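# Making the bed with Mesus: a talk with Bảo Trịnh

When I met Bảo Trịnh in February, he had already made the same bed many times that morning, or better to say, his robot had tried. Trịnh leads the household work at Cedach, a small company in Skosville. Their service is called Mesus. The customer, usually a guest house, rents a two-armed robot together with a person who sets it up, and pays by the month.

I asked him first why he chose beds. Most companies begin with floors or dishes.

"Because the guest houses asked us," he said. "A floor you can already give to a small machine. But the bed takes a lot of time, and the people who do it have pain in the back. I worked 3 summers in a hotel myself, so I know this pain."

The difficulty is the cloth. A cup has the same shape each time you lift it, but a duvet has a new shape after every touch. Trịnh's team decided that the robot should take the duvet with both grippers near one end, and work from there. 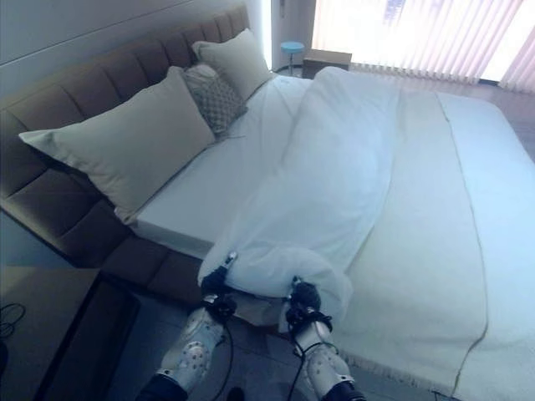 Can the service be rented for a private home?

At the moment it is offered only to guest houses and small hotels, but Cedach keeps a list of private persons who are interested.

Trịnh is open about the speed. In the trial at a guest house named Gilani, the robot worked on 310 beds, and 271 of them were accepted by the housekeeper without any correction. An average bed took 17 minutes. A trained person needs much less, and he does not try to hide it.

"If you look at the clock only, we lose," he told me. "But the housekeeper can do the bathroom in this time. She comes back and looks at the bed, and maybe she pulls one corner. For her it is a different morning."

The housekeeper's opinion was collected by Aarne Väisänen, who is responsible for the customers. He is a calm man and he had brought his notes on paper. According to him, the first complaint was about the pillows, which the robot placed too low. The second was about sheets that were left hanging at the side and not put under the mattress.

"I wrote everything down, also the rude words," Väisänen said. "The engineers wanted to talk about the grip force. She wanted to talk about how the bed looks from the door. So we changed the order of work, and the side of the bed got its own step."

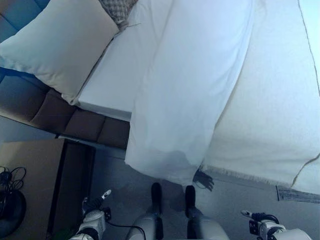

This step was added in the second month of the trial, and Väisänen thinks it made the biggest difference to the result. He also asked for a simple way to stop the robot, and now there is a button which the housekeeper can carry in her pocket. It was not used often, he says, but people were more relaxed when they had it.

I wanted to know what happens with delicate materials. Many guest houses have old blankets with fringes, or covers which somebody sewed by hand.

Trịnh took some time before he answered. "We ask the customer to show us all the bed linen at the beginning. If there is something that cannot be replaced, we say, please put it away before the robot comes. It can hold a cloth quite gently, but gently is not a guarantee. I prefer to say this on the first day."

For the ordinary linen the contract covers damage up to a fixed amount. During the trial they paid for one pillowcase and one torn seam. 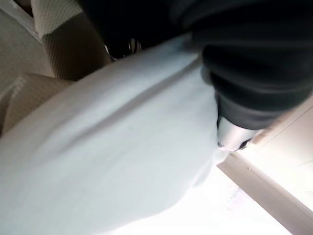 The price was the part where both men became more careful. They did not want to see a number printed, as it depends on the count of rooms and on how far the place is from Skosville. Väisänen explained only that below ten rooms it makes little sense, and that he has already advised two owners against it.

Next they want to teach the robot to change a duvet cover, which I find hard enough with my own hands. Trịnh laughed when I told him this. He said he does it badly too, and that he hopes to have a first version ready for Gilani before the summer guests arrive.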